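About Citomura

Citomura builds and supplies two-arm bench workstations for handling, sorting and assembly trials. We are a small manufacturer with one product line, the Wandix, sold either as a complete cell or as a kit for assembly on site. We also carry out handling trials on customers' own parts.

Company background

The company began as the fixtures department of Vondráček, a maker of packing equipment. Most of the department's work was on parts that were awkward to hold: thin discs, soft wrapping, rolls with nothing to grip on the outside. When Vondráček gave up contract work, the department became a separate company and kept the workshop, the test records and most of the tooling. The first Wandix cell was sold to a customer already on the books.

We have delivered 129 cells to date. Of these, 42 were supplied as kits and built up by the customer. The remainder left our workshop assembled and tested.

The Wandix cell

A standard cell consists of an enclosed bench, 2 arms mounted at the front edge, one gripper per arm, the controller and the operating software. The arms share one work area and can be run together or separately. Either arm can be taken out of use in the software without removing it from the bench.

The enclosure has plain walls. Customers ask from time to time for printed panels or shelves inside the cell, and we do not supply them. A plain background shortens set-up of the vision system and makes faults easier to see from outside.

The kit contains the same mechanical parts as the complete cell. Walls are supplied flat. The buyer provides a level floor, a mains supply and a computer that meets the published specification. Assembly takes two people 4 days using the printed manual, including calibration. We do not recommend leaving calibration to a later date, as the arms should not be run at full speed until it is complete.

Gruten, our operating software, is included with both versions. It stores taught positions, speed limits and gripper settings for each job, and it keeps a log of every stop with the cause where this is known. Job files can be moved between cells of the same generation. Files from first-generation cells must be converted, and the gripper settings checked by hand afterwards.

Handling trials

Before placing an order, a customer may send us parts for trial. We ask for ordinary production parts, marked or creased ones included - selected samples give results that do not hold up later. Mixed lots are accepted. A trial covers grip, lift, placing and release, and the report states which of these we consider suitable for unattended running and which are not.
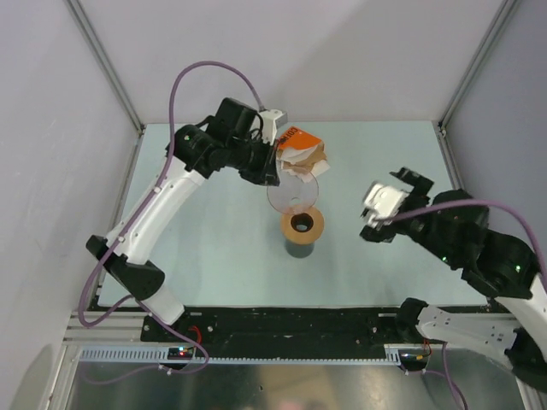 Thin transparent parts and loose paper remain the most demanding work we take on. Transparent parts give the vision system little to measure, and light paper can move when a gripper comes near it. Where a part cannot be handled reliably with the standard gripper, the report says so and no cell is quoted for that job. Special fingers can be made to order, but these are priced separately and are not returnable.

Service and spares

Cables, gripper fingers, joint covers and control boards are held in stock. Arms are repaired at our workshop on an exchange basis. Cable sets are treated as wearing parts and should be inspected at each service, with attention to the clips and to the loops at the joints.

Training is given at our premises or on site, in groups small enough for each person to use the cell. It covers start-up, teaching of positions, recovery after a stop and routine inspection. Software changes are outside the course and are handled by our support desk.

Page last revised 6/13/20. Specifications may change between revisions - please check with the sales office before ordering.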